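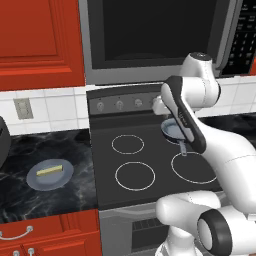
*Render: Kulleo project files*

# Jotthorpe awards-show listings

A table of televised award ceremonies: what was announced, what the channel guide said, and what went out. It was put together because most published listings for these shows copy each other, and the copies carry the same mistakes for years.

Please read the caveats before you use any of it. I would not build a schedule on this data, and I maintain it.

## What's in it

There are 100 rows, one per broadcast. Music awards make up most of them, with film and television behind. Reruns and clip specials were left out, although one or two "live" shows in here look suspiciously like edited repeats to me and are flagged that way.

| Column | Type | Notes |
|---|---|---|
| `show_id` | string | Stable between versions |
| `announced_start` | time | From the press release, Eastern time |
| `guide_start` | time | From the channel guide on the day |
| `aired_start` | time | First shot of the stage, red carpet excluded |
| `aired_end` | time | End credits, or the cut to local news |
| `hosts` | list | As billed, which is not always who turned up |
| `performers_billed` | list | See below |
| `performers_aired` | list | See below |
| `confidence` | integer | 0, 1 or 2 |

## Sources

Announced times come from press releases. Guide times come from Urnimo exports, which are convenient and often wrong. Urnimo rounds to the half hour and appears to fill gaps with last year's slot. Where it disagreed with a recording, the recording won.

Aired times were entered by hand by 2 people working separately, then compared in Wei, our small diff script. Differences of a minute were averaged. Anything bigger was watched again.

## Known problems

**End times.** Networks love to say a show ends on the hour. Hardly any do. If a row has an `aired_end` that lands exactly on the hour, treat it with suspicion until you've checked the `confidence` value.

**"Performers."** Press offices use this word for anyone who walks near a microphone. A singer who hands over a trophy and hums a line has been billed as a performance more than once. We counted a performance only if a song was played for at least 2 minutes. You may hate that rule. It drops some tribute medleys that viewers clearly remember.

**West Coast feeds.** Mostly missing. Some shows air live everywhere and some are held back for Pacific time, and the guides don't say which. Don't just subtract three hours.

**"First ever" and anniversary claims.** Not included. I tried to verify a few and gave up — ceremonies skip years, change names and restart their numbering whenever it suits the poster.

**Ratings.** Also not included. People keep asking. The overnight figures and the final ones get quoted as if they were the same thing, and I don't trust my own ability to keep them apart.

## Confidence values

- `0` — press release or guide only, nobody watched it
- `1` — one partial recording
- `2` — full recording, both entries agree

Filter on the top value if you're going to publish anything. The lower ones are there mostly so you can see how bad the guides are.

## Loading

The file is plain UTF-8 CSV. Lists are separated by semicolons, and a few band names contain commas, so use a real CSV reader. Shows that run past midnight keep the date of the start. Times have no zone suffix.

## Updates

New rows are added in March, once the winter shows are over. Sunday ceremonies take longest, as the overruns push into local programming and the recordings get clipped.

Corrections are welcome with a recording. Screenshots of another listings site will be closed without a reply.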